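FOR IMMEDIATE RELEASE

Brandbridge opens its doors, and its bowl cupboard, for a Tuesday in November

LERNOW. Brandbridge, which builds two-armed robots for kitchens, canteens and anyone else with more crockery than patience, will hold its second open day at the Lernow workshop on a Tuesday this November. Doors open at 10 a.m. Admission is free, coffee is included, and the robots will be working at the speed they normally work, so visitors are advised to get the coffee first.

The program centers on bowls. Last year's open day offered a twelve-part tour, a slide show on gear ratios and a film with stirring music, and the comment cards came back asking mostly whether people could just watch the robot pick something up. This year they can. The two arms will spend the day lifting, moving and stacking bowls on a white table in the main hall, with a short break at 1 p.m. that is officially for checks and unofficially for sandwiches.

"We had a very good slide show," said Fadwa Slaoui, who runs demonstrations at Brandbridge. "I made it. I have accepted that people would sooner look at a bowl."

A bowl is a fair test of a gripper. It is curved wherever you would like it to be flat, it slides when it is nudged, and the easiest place to hold it is a thin rim that has to be found before it can be pinched. People solve this before breakfast without giving it a thought. The Brandbridge team has given it 3592 logged attempts on the current software, and Slaoui will go through the log with anyone who asks, including the section her colleagues have labeled "Floor."
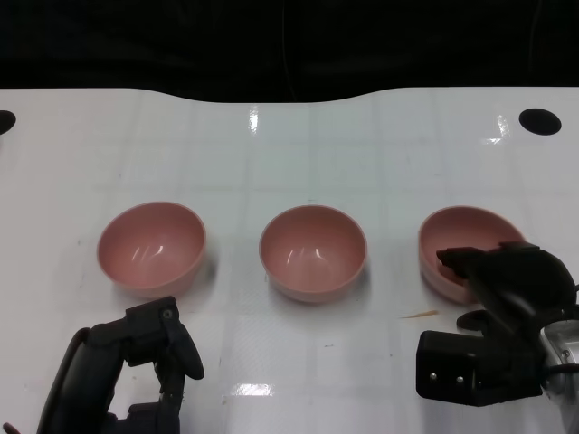

Brandbridge Open Day News, Page 2

The job starts with three round pink bowls in a row, and the right gripper has a finger inside the one on its side of the table. From there, the task for the day is a stack. Visitors will be invited to put the bowls back wherever they like between runs, within reach of both arms and within reason. Slaoui asks that bowls not be placed upside down before noon. After noon, she says, the team will be in the mood for it.

The hall holds 200 people standing. Groups of more than ten should write ahead so that they can be given a time and spared the line. Schools are welcome in the morning, and there will be a low bench at the front for visitors whose view would otherwise be of other people's coats.

At 11:30 a.m. and again at 3 p.m., the arms will be handed over to the public. Guests can sit at the operator's station and steer both grippers themselves, under supervision and at reduced speed. At last year's event almost 400 people signed up for a turn and several left with a new respect for their own thumbs. Turns last three minutes. Appeals for a fourth minute will be heard with sympathy and refused.

The afternoon talk, "Why Is It Just Sitting There?", begins at 2 p.m. in the Raten Room, upstairs. Slaoui will explain what the robot is doing during the pauses that visitors tend to read as sulking. The talk lasts half an hour and has two slides, a figure reached after negotiation.

Lunch will be served in the yard by Harawira, the Lernow bakery, which supplied the savory pies last year and has been asked to bring more of them. Pies will be handed out by people.

Visitors may take pictures in the hall, but are asked to turn off the flash near the table. Bags and umbrellas can be left at the front desk. The workshop is on one level apart from the Raten Room, and the talk will be shown on a screen downstairs for anyone who prefers not to take the stairs. Parking is limited and the bus stops across the street.

Reporters who want time with the robot before the crowd arrives can come at 9 a.m. Interviews with Slaoui are available on request. The robot is not giving any.

About Brandbridge
Brandbridge designs and builds two-armed robots for handling everyday tableware. Its workshop and offices are in Lernow.

Press contact
Fadwa Slaoui, Demonstrations, Brandbridge, Lernow
Please put "Open Day" in the subject line.

ENDS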